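Mar 25, 2025

Up at six, couldn't sleep. We had the last two days of studio time booked for the Ronder record and I still didn't have a bass part for the bridge of "Jemmont." I sat in the kitchen with the unplugged bass and went over the same eight bars until the coffee was gone. Ended up keeping the root notes and dropping the run at the end. It leaves more room for the vocal.

Got to the studio before Khải. He had the keys, so I waited in the van and listened to the rough mixes on the van speakers. Drums are too loud on the first two songs. The guitar on "Ginen" sounds better than I remembered. I had been pushing to redo it and I'm dropping that.

Khải set up and we started on "Jemmont" first. My part took 14 takes. The early ones were stiff and I kept rushing into the second half of the bridge. Huệ told me through the talkback to stop looking at the screen, so I turned the chair to face the wall and the next few were better. We used the last take for most of it and fixed one note.

Lunch was noodles from the place across the road. We talked about the running order. As it stands there are 19 songs on the board and the record can hold maybe half of them. Khải wants the slow ones together on side two. Huệ wants to open with a slow one and then get loud. I don't have a strong opinion except that "Phùng" has to be last. It ends on that long feedback note and I can't think what would follow it.
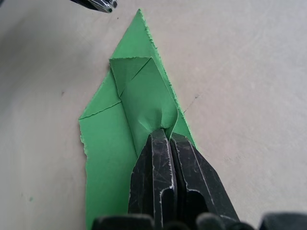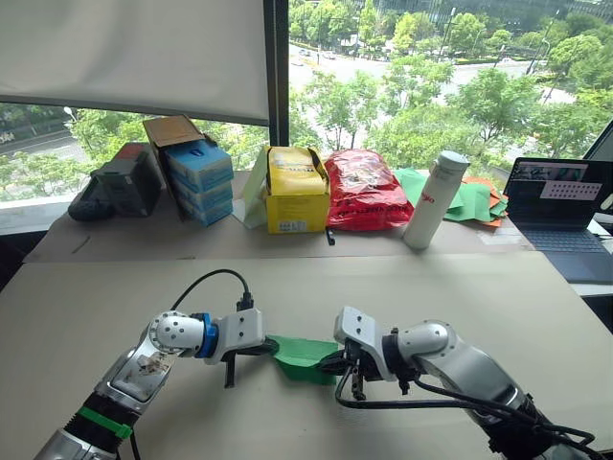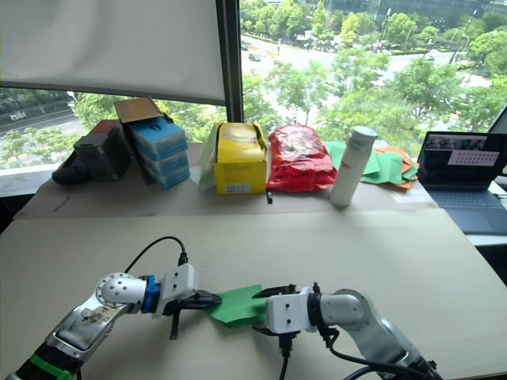
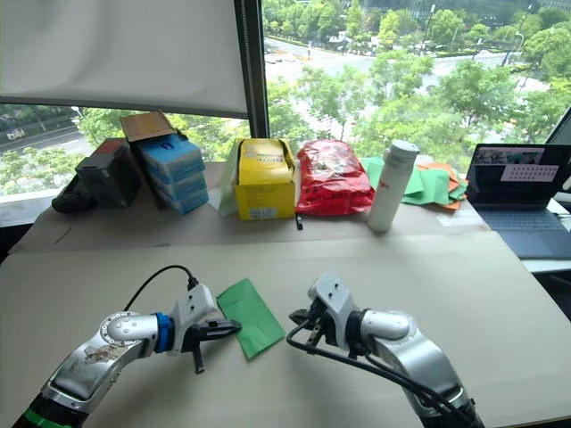

Evening

Vocals after lunch. Huệ did "Ginen" in three passes and then spent two hours on one line in "Jemmont." She changed the words twice. The first version was fine with me but she said it sounded like something off our first record, and she didn't mean it as praise. The new line is shorter. She sang it low, then doubled it an octave up, and Khải kept the double very quiet.

We had an argument over the single. The label would like it out in May, which means picking it this week. They want "Ginen" because it is under 4 minutes and the chorus comes in early. Khải agrees with them. Huệ thinks people will hear it and expect the whole record to be like that. I said we could put a heavier song on the back of it and she said there is no back of a download. Fair enough. We left it there and will vote tomorrow.

Pressing came up as well. The plan is 2000 copies on vinyl. That seems like a lot to me, considering how many of the last one are still in boxes under my stairs, but the price per copy drops at that number and Khải has already talked to the plant. I'm going along with it.

Broke a string on the spare bass while packing up. It was the old set so no great loss. Need to buy strings tomorrow before we start, and batteries for the tuner. Also need to call the drum tech back about the cracked cymbal stand. I've put it off all week.

Home by ten. Fingers sore on the left hand, the first one mostly. Played the rough of "Phùng" once on headphones with the lights off and noticed a click right before the last chorus. Might be an edit. Wrote the time down on the back of the set list so Khải can look at it in the morning.

Tomorrow is backing vocals, the organ on "Ronder Street" if the organ stays in tune, and whatever is left of the percussion. Then it goes off to be mixed.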